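Open day at the Ellorard workshop

The Soomro handling laboratory opened its doors to visitors on Friday, with 21 guests attending the afternoon session. The principal demonstration concerned the sorting of household goods by a two-handed robot.
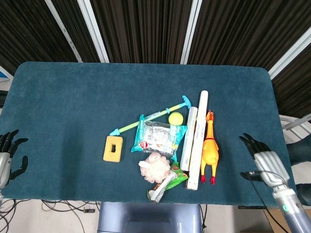 Sponge, tennis ball and rubber chicken between the robot's hands at Ellorard.

Soft and crinkled items remain the harder part of the work, staff explained. The Emer programme has tested 241 articles to date, and each visit draws on a small selection.

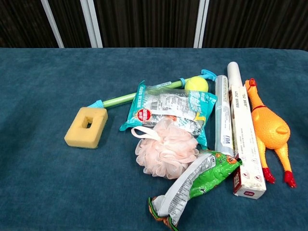
Arranging a visit

Groups of up to 12 are admitted by prior booking.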